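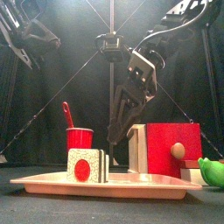
Our after-school robot club at the Stilstead library has been going long enough now that I have a drawer full of scribbled notes about what works on the practice table and what doesn't, and several of the other club parents have asked me to type them up. Most of it is plain household know-how, the same sort of thing you'd use for a kitchen counter or a sewing corner. Take the tray. We set everything the arm is supposed to pick up, the red cup, the white block with the big red circle, the little wooden box with the red front, on one shallow tray with a raised rim, and when it's time to switch teams the whole lot lifts off together. I do the same with my spice jars at home and have for years.

6 min read

Start with the tabletop. Ours is dark gray and a little textured, and I have come to love it. Shiny tables slide, and they throw the overhead light back at the camera, and then the kids spend half the afternoon wondering why their program can't find the cup. If all you have is a glossy folding table, an old wool blanket pulled tight and clipped underneath does very nicely. Iron it first! A wrinkle that looks like nothing to you is a speed bump to a light plastic cup.

For keeping small things put, go to the kitchen drawer before you go to the hardware store. Rubbery shelf liner, cut an inch smaller than the tray all the way around, stops lightweight pieces from skating off when a gripper nudges them. Wash it in the sink with dish soap when it gets dusty and it grips again like new. Poster putty works too, but go easy, a bit the size of a pea, and peel it off the same day or you'll be scraping with a butter knife (warm the putty with a hair dryer on low if it has already set).

Mark where things go. The kids wanted to measure from the table edge every single time, bless them, and it took forever. Now we use painter's tape, a small corner for each object, with the name written on it in pencil. Painter's tape comes up clean after a week or so. Masking tape does not, and I have the sticky table at home to prove it. A little cooking oil on a rag will lift the leftover gum, then soapy water, then plain water.

Cables deserve their own paragraph. Leave a generous loop wherever a cable has to follow a moving joint, and run the arm slowly through its whole reach before you fasten anything down. We use hook-and-loop strips, the kind sold for garden plants, because they open again. Zip ties look tidier but you will cut one off in a hurry sooner or later, and the scissors don't always stop at the zip tie. Anything that crosses the floor gets taped flat along its full length.

Choosing practice objects is half the fun. Look through the toy bin and the picnic basket for things with different shapes — something round, something boxy, something with a knob to pull. A spoon standing in a cup is a lovely challenge, and a harder one than the kids expect. Skip glass, skip anything you'd be sad to see dropped, and wipe off greasy fingerprints before each session with a barely damp cloth.

We keep screws in muffin tins while we're working, one cup for each part of the arm, in the order they came off. At the end of the day each cupful goes into its own snack bag with a slip of paper. The Pelletier team puts their slips in upside down and I have given up on correcting it. We have 34 bags at the moment and they fit in a shoebox.

Last thing, the wind-down. Power off first, hands in the work area second, always in that order, and one child says it out loud so everyone hears. Then the tray goes up on the shelf, the tape corners stay where they are, and the table gets a once-over with a dry brush. Fall meetings began in September, and we're saving the leftover snack bags for the Luvach meet, so please send any extras along with your youngster.

Get the Stilstead tips letter in your inbox once a month. Enter your email address to sign up. You can unsubscribe at any time.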